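リピートの大きい輸入壁紙の割付、ロール数の見積もりについて

印刷する | メールで送る

kabe_shita
フリース(不織布)壁紙の割付で見積もりが合わず、相談します。
条件は次のとおりです。
・壁3面、コの字。左 2,700mm、奥 3,200mm、右 2,700mm、合計 8,600mm
・天井高 287cm、開口なし
・壁紙は Jaltolton の花柄、幅 530mm、1本 10m
・縦リピート 600mm、ステップ(ハーフドロップ)
販売店の計算では6本、私の計算では7本になります。17枚必要で、1本から3枚取れれば6本で足りますが、柄の位相をそろえると3枚目が取れないロールが出るはずです。どちらが正しいのでしょうか。下地は石膏ボード、旧ビニルクロスは撤去済みで、裏紙が一部残っています。

norishiro
まず枚数。8,600 ÷ 530 で 16.2 なので17枚、ここは合っています。
次に1枚の切断長。天井高 2,870 に上下 50 ずつ切りしろを取って 2,970。リピートの倍数に切り上げると 3,000。1本 10m から 3,000 を3枚で 9,000、残り 1,000。6本で18枚、予備が1枚残る。販売店の計算はたぶんこれです。
ただしこれはストレート柄の計算です。ステップでは隣の列が 300mm ずれるので、1本の中で A列、B列、A列と続けて切ると余りの出方が変わります。

kabe_shita
そこです。A列が 0 から 2,970、B列は位相が 300 ずれるので 3,300 から 6,270、次のA列が 6,600 から 9,570。残りは 430 しかありません。
天井際に来る柄の位置を決めると、最初に捨てる長さが最大で1リピート近くになります。430 を超えて捨てると3枚目が足りません。7本という数字はここから出ました。

norishiro
計算は合っていますが、切り方の前提がよくない。ロールをA列用とB列用に分けてください。
A列用ロールは 0、3,000、6,000 から切り始めて、最後の切断端が 8,970。最初に 600 捨てても 9,570 で収まる。B列用も同じで、切り始めの位相が 300 違うだけです。
17枚なら A列9枚、B列8枚。A列用3本、B列用3本。6本で足ります。

danchi_paint
理屈はそのとおりですが、私は7本買うほうに入れます。
理由はロット。輸入壁紙は追加注文で同じロットが来る保証がなく、足りなくなった時点で全面やり直しか、目立たない壁だけ色違いを許容するかの二択になります。6本案の予備はB列の1枚だけで、A列を1枚失敗したら終わりです。

norishiro
予備がB列だけというのはそのとおり。ただ切りしろが上下 50 ずつあるので、切断ミスの大半は吸収できます。貼り損じのほうは、フリースなら剥がして貼り直せる。ビニルクロスの裏打ち紙と違って伸縮しないので、同じ1枚を使い続けられます。

danchi_paint
貼り直せるのは糊が生きている間だけです。表面に糊が回って艶が変わった場合は戻せません。濃色の無地ならなおさらですが、白地の柄物でも斜めから見ると分かります。

kabe_shita
ロールを分ける案は見落としていました。計算し直して6本で足りることは確認しました。購入本数はもう少し考えます。
もう一点、入隅です。部屋の角が垂直でなく、左の入隅は上下で 6mm 振れています。柄を優先して回すか、垂直を優先して切り直すかで迷っています。

sumitsuke
入隅は必ず切ってください。1枚をそのまま回すと、角の振れが次の壁に全部出ます。
手順としては、角の手前の残り幅を上、中、下で測り、いちばん大きい値に 3mm 足した幅で切る。残った半裁を次の壁に貼るときは、角から測るのをやめて、レーザーで出した垂直線に外側の端を合わせる。角側は重ねておき、最後に角で切り落とす。柄は角で最大 6mm 欠けますが、目線の高さでどこに振れを逃がすかは選べます。
レーザーは Flukeck の古いものを使っていますが、縦線が出れば機種は問いません。下げ振りでも同じことができます。

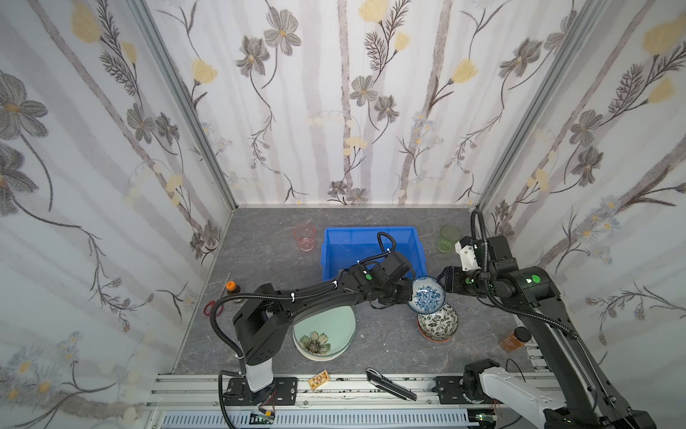
フリース壁紙は、糊を付けてから置き時間(オープンタイム)を取る必要がありますか。

壁側に糊を塗って、そのまま貼ります。置き時間は不要です。紙の壁紙は水を吸って幅方向に伸びるため、伸びきるまで待ってから貼りますが、フリースは寸法が変わらないので待つ意味がありません。糊の塗り幅は壁紙の幅より少し広めにして、次の列の端まで塗っておくと継ぎ目が乾きにくくなります。

hosoku_nashi
柄の見え方の話を少し。細い茎や幹のような縦の線が入った柄は、花だけの散らし柄より垂直の狂いが目立ちます。入隅のすぐ隣に縦線が来る割付だと、角の線と柄の線の間隔が上下で変わるのが見えてしまう。kabe_shita さんの柄に縦線があるなら、割付の開始位置をずらして、角には花か余白を持ってくるほうが無難です。

kabe_shita
縦の要素はあります。開始位置は奥の壁の中央に継ぎ目を置く予定でしたが、その場合の角の位置を計算してみます。
奥壁 3,200 の中央に継ぎ目だと片側 1,600、530 で割って3枚と残り 10。角の手前に 10mm の細片が来ます。これは避けたい。

sumitsuke
細片は貼れません。中央に継ぎ目を置くのをやめて、中央に壁紙の中心を置いてください。片側が 1,600 − 265 で 1,335、2枚で 1,060、残り 275。角の手前が半裁程度になって、切りやすい幅です。
奥壁は全幅5枚と両側に 275 の半裁。左右の壁は残り 255 から始まることになります。

norishiro
そうすると総枚数も見直しです。左右の壁は 2,700 − 255 で 2,445、530 で割ると 4.6 なので5枚ずつ。奥の全幅5枚、角で分割する2枚、左右5枚ずつで合計17枚。枚数は変わりません。
ただし左右の壁の柄の連続は、奥の角からそれぞれ外に向かって進みます。中央の1枚をA列とすると、左右とも1枚おきにB列。中央から片側に8枚ずつあり、内訳はB列4枚、A列4枚。両側と中央でA列9枚、B列8枚。前の計算と同じなので3本ずつで足ります。

danchi_paint
角の重ねは 3mm でなく、もう少し欲しいです。角の振れが 6mm あるのに、次の壁の半裁を垂直に立てると、255 のうち下側で角に届かない部分が出ませんか。

sumitsuke
角を越える側の幅は最大値に 3mm 足しているので、最小値の位置では 9mm 回り込みます。次の壁の半裁は、角にいちばん近い位置がちょうど角に届くように垂直線を引くか、いちばん遠い位置が届くように引くかで変わる。後者なら隙間は出ません。余った分を角で切るだけです。垂直線を角から 255 で機械的に引くと隙間が出ます。線の位置は角の出入りを測ってから決めてください。

danchi_paint
了解。それなら 3mm で問題ありません。ただ石膏ボードの目地が角で動く建物だと、数年で角の切り口が開くことがあります。木造で二階ならなおさらなので、私は多めに回します。ここは意見が分かれるところです。

sumitsuke
多めに回すと重なりの段差が光で出ます。白地だと特に。私は増やしません。

kabe_shita
下地の話もお願いします。裏紙が残っている部分と、石膏ボードの紙が出ている部分が混在しています。Doolan の下塗り材(シーラー)を全面に塗ってから Rolemach の糊を使う予定です。裏紙は全部剥がすべきでしょうか。

norishiro
浮いている裏紙だけ剥がして、密着している部分は残します。無理に剥がすとボードの紙まで持っていかれて、そちらの補修のほうが手間です。境目の段差はパテで均す。フリースは厚みがあるように見えますが、段差はそのまま出ます。特に艶のある印刷面では。
シーラーはパテの後に全面。パテの部分だけ吸い込みが違うと、糊の乾きに差が出て継ぎ目が開きます。

hosoku_nashi
下地の色むらも確認してください。白地の壁紙は隠蔽力が低いものがあり、茶色い裏紙や灰色のボードの差が透けます。シーラーが透明タイプだと色は隠れません。端材を壁に当てて、糊で濡れた状態で見ると分かります。乾いた状態で透けなくても、濡れると一時的に透けるので、その区別は必要です。

kabe_shita
シーラーは白色タイプでした。端材で確認します。

danchi_paint
糊の濃度は、壁塗りの場合は缶の表示どおりで。薄めると垂れて幅木の上に溜まります。濃いとローラー目が残り、短毛でも押さえの段階で空気が抜けにくくなる。Rolemach に限らず、粉を溶くタイプは溶いてから置いて、もう一度混ぜてください。粒が残ったまま貼ると後から取れません。

norishiro
継ぎ目は突き付けで、ジョイントローラーは軽く。フリースで強く転がすと糊が目地から出ます。出た糊は擦らずに、湿らせたスポンジを当てて吸わせる。擦ると印刷が動く製品があるので、端材で試してからにしてください。
切断は毎回刃を折る。濡れた状態で切る箇所は特に、切れない刃だと繊維が引っ張られて毛羽が立ちます。

kabe_shita
まとめると、A列用とB列用にロールを分ける、中央に1枚の中心を置く、入隅は分割して垂直線を引き直す、で進めます。
本数は7本にしました。計算上は6本で足りますが、A列の予備がないのは不安なので。

norishiro
予備をどちらの列にも回せるように、7本目は最後まで切らないこと。未使用なら返品できる店もあります。

sumitsuke
貼る前に全ロールのロット番号を照合してください。同じロットでも巻きごとに端の色が少し違うことがあるので、隣り合わせる順に床に並べて確認してから切るほうがいいです。ロールをA列とB列に分けると、隣同士が必ず別のロールになります。色差があると縞に見えるので、この切り方の弱点です。

norishiro
それは認めます。色差が見えるなら、捨てる長さが 430 以内に収まるロールだけA、B、Aで切る混合案になります。

印刷する | メールで送る

読者コメント

tatami_he
ステップ柄の計算でずっと1本多く買っていました。列ごとにロールを分ければ済む話だったとは。

mizuito
天井が水平でない場合の切りしろは上下 50 で足りるのでしょうか。うちは端から端で 30 下がっていて、柄が天井で斜めに切れて見えました。

norishiro
30 なら切りしろとしては足ります。見え方は別の問題で、花の中心が天井際に来ないように位相をずらすしかありません。この条件なら捨てる長さに余裕があるので、位相は自由に選べます。

kawara_soko
シーラーの上に直接貼ると、次の張り替えのときに剥がしやすくて助かります。11月に張り替えましたが、下地はそのまま使えました。

mizuito
位相の件、了解しました。次は天井際に余白が来る位置で切ってみます。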